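Eating in and around Clallbridge

The market hall at Clallbridge now has 2 floors of places to eat, and most visitors never get past the first. Downstairs is the quick food: noodle soups, grilled corn, filled flatbreads and the coffee bar by the door. Go up the back stairs for the sit-down kitchens, where lunch starts at 11:30 and the good dishes are often gone by one.

Ziver is the one most readers write to us about. It serves a short menu of lamb stews and stuffed vegetables, with rice cooked in broth. Portions are large – two people can share a main and a salad.

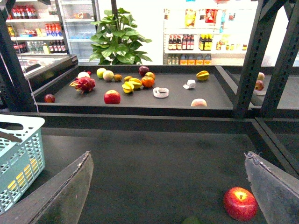

One reader reports that the stuffed peppers at Ziver are better in the evening, when they have had time to sit in their sauce, and that it is worth asking for the pickled turnip even though it is no longer on the menu.

Guerra, at the other end of the same floor, leans toward the coast. Expect salt cod, clams with garlic and a fish soup that changes through the week. The house bread costs extra. Cards are accepted, but the machine is slow and the staff prefer cash.

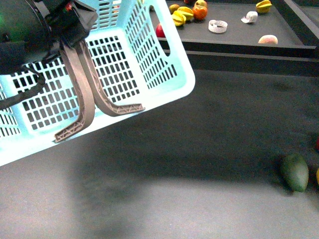

For something further out, take the 8 bus to Kenach. The village sits at 1,581 feet and the cooking suits the weather up there: barley soup, smoked sausage, potato dumplings and a dark plum cake sold by the slice. Two of the inns serve food all afternoon. The others close between lunch and dinner, and from December the last bus back leaves at 7:40 p.m.

Vegetarians will do better in town. In Kenach the choice is usually dumplings with cheese or the soup – and the soup is often made with ham stock, so ask first.

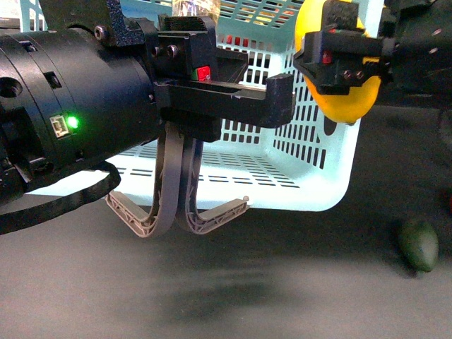

Robot gripper and wrist mount, with the green light on.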